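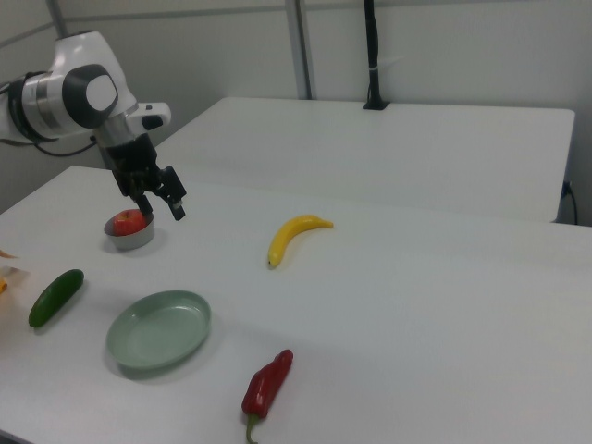 Nogueira, abril de 2024

La célula de manipulación de Prandell lleva en marcha desde enero y la mantiene una sola persona. Su-bin Hyun, técnica de puesta a punto, dedica la primera parte de cada turno a tareas que no aparecen en ningún informe de resultados: par de apriete, cero de la pinza, tendido de cables.

«La pinza paralela es lo que más atención pide», explica. «Dos dedos, una carrera corta y un tornillo por dedo que se afloja con los ciclos. Si uno de los dos tiene holgura, el brazo llega bien y cierra mal, y en el registro parece un fallo de trayectoria.» La revisión se hace cada ocho horas de funcionamiento. El brazo se lleva a posición de servicio, se corta la alimentación de la pinza y se comprueba el juego de cada dedo a mano, antes de pasar la galga.

El cero se toma sobre la propia mesa. Hyun baja los dedos en vertical, a velocidad reducida, hasta una chapa patrón de 5 mm, anota la cota y la compara con la del turno anterior. Una desviación superior a 0,5 mm obliga a repetir la calibración completa – 16 puntos repartidos por el tablero –, operación que ocupa diez minutos.

Las piezas de prueba son productos de mesa: una manzana roja en un cuenco gris, un plátano, un pepino, una guindilla, un plato verde pálido. «El cuenco es el caso delicado para el ajuste», dice Hyun. «Los dedos tienen que entrar sin tocar el borde. Con una cota mal tomada, el primer contacto es con el cuenco y salta el límite de fuerza.» Ese límite está fijado en 10 N y no se modifica sin dejar constancia en el parte.

El cableado fue el origen de la única parada larga. Los cables negros forman un bucle detrás del hombro y, con el tendido inicial, el mazo trabajaba a tracción en los giros amplios. El conector acabó dando cortes intermitentes. «Cambiamos primero la controladora, que estaba bien», reconoce. La solución fue alargar el bucle y sustituir el conector por uno de Trumico con retención por rosca.

Queda pendiente el recambio de las almohadillas de los dedos. Mellus ha enviado dos durezas y Hyun prueba ahora la más blanda. «Agarra mejor la fruta, pero se marca antes. La dejaré puesta hasta la siguiente calibración y entonces mediré el desgaste.»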